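I'd been the voice of Truvitz for three seasons before anyone asked me to wave at a camera. She's a cartoon fox with a streaming channel, I'm a bloke from Donasden with a head cold, and we had 3,000 people waiting on a Friday night karaoke special.

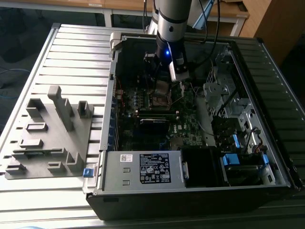 "You sound like a drain," Solange said over the headset. Solange does my mouth shapes, so she'd know.

I said foxes get colds too. Then I sneezed and Truvitz's ears shot straight up off the top of her head (new rig, don't ask) and the chat went absolutely feral. Best thing I'd done all year, apparently! 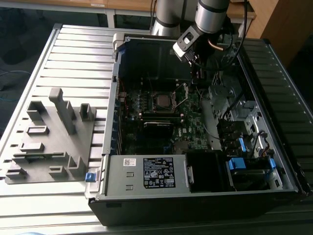 So of course Sneha wanted it again. She messaged me right in the middle of the chorus: DO THE EARS. I can't sneeze on cue, mate, I can barely sing on cue. I tried pepper. I tried staring into the desk lamp. By then 469 people had changed their names to Bless You and my favourite colour-in fan artist had already drawn it. 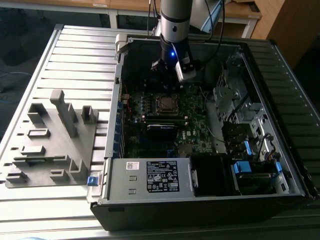
I finished the song with a tissue up each nostril, and Truvitz looked gorgeous, not a whisker out of place. Mum rang afterwards.

"Lovely singing," she said. "Who was the girl?"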